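Okico Day Pannier Review: One Bag for the Bike, the Bus and the Guesthouse

February 15, 2025

I bought the Okico Day Pannier for a fall cycling trip along the Jundolis trail and have kept using it since then. It is a single side bag that clips to a rear rack and turns into a shoulder bag when you take it off. Okico lists it at $89 with the strap included. I paid full price. The company did not send it to me and doesn't know I'm writing about it.

The trip was in November, based for most of a week in Satusitz, with day rides out and back and one overnight farther up the valley. I wanted a bag that could carry lunch, a rain jacket, a spare layer, a small lock and a camera, and that I wouldn't mind carrying around a town afterward. I own a pair of full-size touring panniers and like them, but they are a nuisance off the bike. The hooks dig into your hip and there is no good way to carry one into a restaurant.

Fabric and build

The shell is 1000 denier nylon with a coating on the inside. It feels stiff out of the box and loosens up after a few rides. The bottom has a second layer of the same fabric sewn over it, and that part has scuffed but not worn through. The stitching is even everywhere I can see it except inside the front pocket, where one seam had a loose thread that I trimmed and have not thought about since.

There is a plastic stiffener in the back panel. It keeps the bag from folding into the wheel, but it also means the bag never packs flat. In a suitcase it takes up the space of a large hardback book even when empty. I ended up stuffing it with socks for the flight.

It comes in black, olive and a rust color. I got the olive. It looks more brown than the pictures on the store page.

Hooks and mounting

The hooks are the best part of the bag. They slide along a rail so you can match them to your rack, and they come with inserts for thinner tubing. You need a screwdriver to set them the first time. The instructions for this are a single drawing with no words, and I had the inserts in backward until I looked at it again the next morning. If the bag rattles on your first ride, check the inserts.

Once it was set up properly I had no trouble. You pull up on the handle, the hooks open, and the bag lifts off. Let go of the handle and they lock. I could do this with cold hands and in full-finger gloves, though the lower clip, the one that keeps the bag from swinging out, is small and takes more fuss. My rental bike in Satusitz had a thicker rack than mine at home, and the bag fit after I took the inserts out altogether.
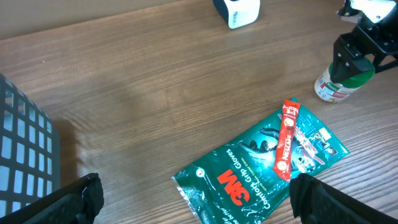 3M Comfort Grip Gloves in the package.

The stretch of the Jundolis trail north of town is mostly packed gravel, with a section of old paving stones where it goes through the mill district. I expected the bag to jump around on the stones. It made some noise but stayed where it was. I rode that section four times, twice with the bag full and twice with only a jacket in it. It was louder when it was light.

Heel clearance is fine on my own bike and was tight on the rental. The bag is cut at an angle on the front lower corner to help with this. I wear a size 11 shoe, and on the rental I had to slide the bag as far back as the rail allowed. People with big feet and a short bike should try it before they take it on a trip.

Capacity

Okico doesn't make this bag very big, and for a day it doesn't need to be. On a normal ride I carried a rain jacket, a fleece, a sandwich, two apples, a lock, a tube and pump, and a small camera in a padded wrap. That left a little room on top for something from a bakery. The roll top gives you some extra height if you only fold it once, although then the side buckles barely reach.

For the overnight I stayed at the Milošević guesthouse up the valley, and I got by with the same bag by leaving the lock behind and wearing the fleece. The guesthouse keeps bikes in a locked shed behind the kitchen, so I didn't miss it. I had a clean shirt, underwear, a toothbrush and a charger, along with the usual tools. Anything longer than one night would need a second bag or laundry every evening.

Inside there is one divider and one zip pocket. The zip pocket is sized for a phone and a passport, and it sits high enough that you can get to it without digging. The divider is supposed to hold a laptop. I tried it with an older 13-inch one at home and it fits, with no padding at the bottom. I would not do that on gravel.

The outside pocket has a flap but no zipper. I kept snacks and the trail map in it and would not leave anything in there that I cared about on a train.

Rain

We had two wet days. The first was a drizzle that went on until the middle of the afternoon, and everything in the main compartment stayed dry. The second was hard rain for most of the ride back down to Satusitz, with a lot of water coming up off the trail. The main compartment was dry again when I opened it at the hotel. The outside pocket was soaked through and the map was finished.

Okico describes the bag as water resistant. I think that is fair and maybe a little modest for the main part. The seams around the hook rail are taped. The outside pocket might as well not have a flap.

Grit is the bigger problem. The back panel picks up mud from the wheel, and when you convert the bag to shoulder carry, that muddy side is the one that goes against your coat. There is a fabric cover that is meant to fold over the hooks and hide all this. It attaches with hook-and-loop strips at the corners, and those strips fill with mud too. By the third day I was carrying the bag with the hooks facing out.

Off the bike

With the shoulder strap on, it is comfortable for an hour or so. The strap is wide and has a pad that slides. Walking around the old town in Satusitz, including the long staircase up to the castle walls, I had no complaints with a light load. With the lock in it, I felt it in my neck by dinner. There is also a short handle on top that works for getting from the bike rack to a table.

It looks enough like a normal bag that I wasn't embarrassed to bring it into a decent restaurant. The reflective patch on the side is large, though, and it lights up in every flash photo.

On the regional bus it went on my lap. The bus back from the valley is worth knowing about if you are planning this ride: it takes bikes on an outside carrier, but only when the driver has time to unfold it, and in November there was one in the morning and one in late afternoon. Take the bags off before you load the bike.

Cleaning and drying

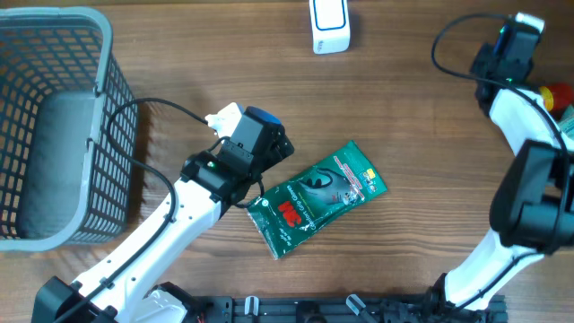
Drying this bag takes longer than I would like. The coated nylon holds water in the bottom corners, and the stiffener keeps you from turning the bag inside out. In the hotel I hung it over the shower rail and it was still damp the next morning. At home I have better luck with a plastic laundry basket, something like the dark gray one on the left of the table, with rectangular openings all over the walls. I put the bag in with the top unrolled, lay the basket on its side and leave it overnight. A basket with solid walls would not be much help. I do the same with wet shoe covers and with the jacket if it came home in the bag.

For mud I use a soft brush and plain water. Okico says not to put it in a washing machine and I haven't. A stain from chain grease on the back panel has faded a bit with dish soap but is still there. The inside wipes clean with a damp cloth, and the lining is light enough that you can see crumbs and small screws, which I like.

How it has held up

I have put roughly 200 miles on the bag between the trip and commuting since. The hooks are still tight. One of the side buckles has a small crack in it from being stepped on in a bike shed, and it still closes. I wrote to Okico to ask about a new one. They answered after a few days and said buckles are sold in sets of 2, with the shipping costing more than the parts. I have not ordered them yet. A hardware store buckle of the same width would probably work.

The coating inside has started to crease where the top rolls. I don't see any cracks there so far.

Should you buy it

If you do day rides from a base and want to walk around a town afterward with the same bag, I think the Okico is a good buy at the price. The hooks are better than the ones on my touring panniers, which cost more. It kept my things dry in real rain.

If you are riding from place to place with all your gear, get a proper pair of large panniers. And if you mainly want a shoulder bag that goes on a bike once in a while, the muddy back panel will get on your nerves quickly.

Good: hooks, main compartment in rain, zip pocket in the right place, strap included.

Not so good: outside pocket leaks, hook cover is poor, slow to dry, doesn't pack flat.

I'll be taking it again on a spring trip, with the map in the main compartment.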